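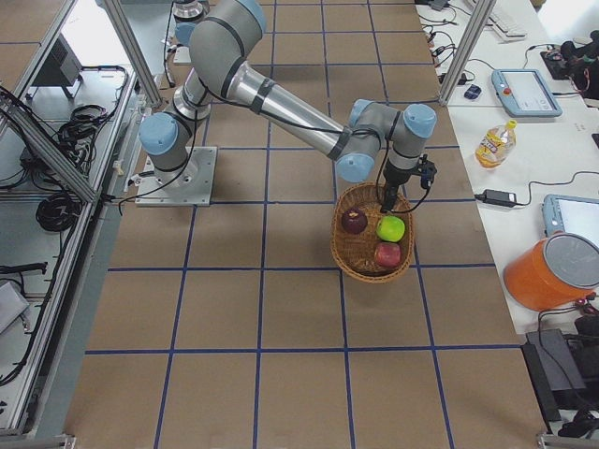
Recording for Perkia: questions I keep getting

I'm Bernice Mensah and I look after the demonstration sessions for Perkia, our pick-and-place project. People write to me with the same handful of things every month, so I've put my answers on one page. Write if yours is missing!

What counts as one example?

One full go at one task, from the moment you press record to the moment the arm is back at rest. For the fruit task that means an apple goes from the table into the basket. If you get three apples in on one recording, we log it as a single long example, and those live in their own folder (ask Tatu, he set up the folders and he has opinions).

How many do you have so far?

606 for the fruit task. Finn wanted to start training back in February when we had 78, and we did try it, and the arm learned to go confidently to the wrong square. So, more examples.

Why the tape grid?

It tells you where to put the apple before you start. Without it everybody drops the fruit in the same comfortable spot, me included, and the model gets very good at that one spot. The session sheet gives you a square and you put the apple in it. Near enough is fine, and so is landing on a line.

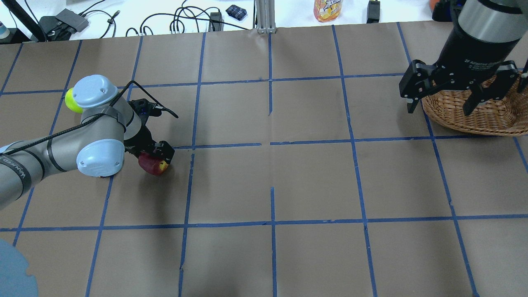 Go slow when you're down near the paper. I'd much sooner have a careful grasp that takes some 30 seconds than a fast one that knocks the apple two squares over. If it does roll, keep recording and go after it. We like those! A recovery is worth having, just tick the "recovered" box on the sheet.

Do I throw out the bad ones?

Please don't. Mark them failed and save them. Parisa goes through the failed folder herself, and she can't do that if it's empty. The only ones to delete are recordings where nothing moved.

Can I move the basket?

Between examples, yes, whenever the sheet says so. During one, no.

Both arms or one?

Depends on the sheet again. Version 2 has a two-arm section, and for that I'd like you to sit with Brunello for your first session. Keeping track of two grippers at once is a strange feeling and he's very patient about it.

When is the next batch due?

Fri 3 July, end of the day. Upload what you have by then, even if your sheet is only half done.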